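About Plukier
Gadget and game hardware reviews from people who are hard to impress

Plukier reviews consumer electronics: handheld consoles, controllers, headphones, e-readers, smart plugs, the odd kitchen scale that insists on an app. We started because we were tired of reading launch-day coverage that repeated the press release with the adjectives moved around. We still read that coverage every morning, and we're still tired of it.

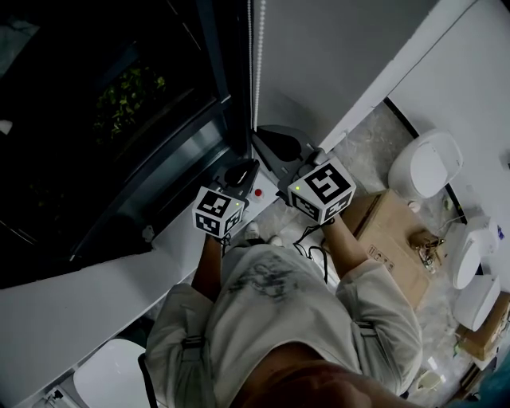
5 min read

Who runs this

Selina Brunner founded the site and edits everything that goes on it. Before Plukier she wrote product manuals, and she came away with a lasting suspicion of the phrase "seamless setup." She has published 3757 posts here, counting the short ones, and she would take some of the early ones back. They're still up. Where we got something wrong, there's a correction at the top of the post with the old wording left in place underneath.

The rest of the writing is done by freelancers, who are paid the same whether they like the product or hate it. We mention this because readers ask.

What we cover, and what we don't

We review things you can buy. A concept shown behind glass at a trade show gets a news item of a few lines, if that, and the item will say whether anyone outside the company has been allowed to touch it. We don't rank products we haven't used. We don't publish "everything we know so far" articles, which usually contain one fact and a lot of scrolling.

Crowdfunded hardware is a special case. We'll write about it once it has shipped to ordinary backers. Bolger, the folding game controller, is the one people bring up when they tell us this rule is too strict. It was announced with a lovely video, and our inbox filled up with people asking why we were ignoring it. When it shipped, we bought one and reviewed it. The hinge was fine. The battery life on the box was not the battery life in the controller, and we said so.

How scoring works

Scores run from 0 to 100, and we use more of the scale than most sites do. The highest score we've ever given is 91. The lowest is 34, for the Batusach smart speaker, whose maker wrote to ask if the digits had been swapped by mistake. They hadn't.

A product has to be used as somebody's main device before it gets a number. If it needs an account, we make one with a fresh email address and keep an eye on what turns up in the inbox. If it needs a subscription, the price in our review includes the first year of it. Companies dislike that one quite a lot.

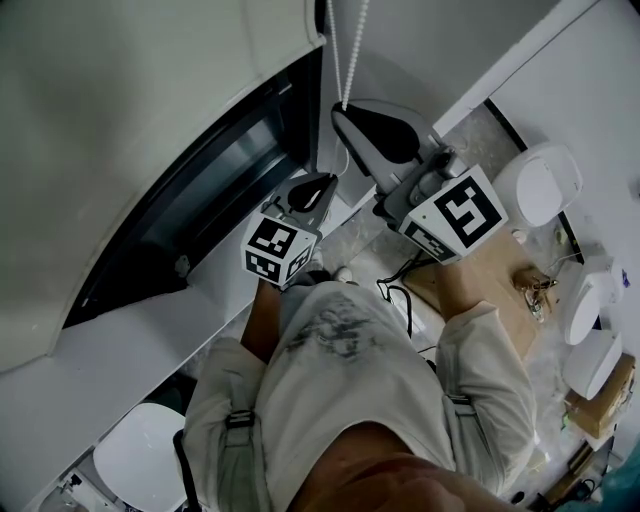

Gray T-shirt, shoulder straps and a two-finger gripper

Money

Plukier is paid for by reader subscriptions and by plain banner ads. We don't take sponsored posts. We don't use affiliate links either, although we're told every few months that we're leaving money on the table. Maybe so. We've also seen what happens to a "best headphones" list when every pair on it earns a commission.

Review units sent by manufacturers go back to them. If they won't take one back, it goes to a school or gets recycled, and the review says how we came by it. Most of what we test we buy at a regular store, at the regular price — often from the back of the shelf, where nobody in marketing has picked it out for us.

Our parent company

Plukier is owned by Namenport, a small publisher that also runs a hardware price tracker. Namenport does not see reviews before they go up. You have only our word for that, and you should read us with the same doubt you'd bring to anybody else.

Corrections and pitches

Write to the corrections desk if you find a mistake. Include the title of the post and, if you can, something that backs you up. Pitches are read on Friday. Please don't send us your embargoed announcement and then ask us to be excited about it.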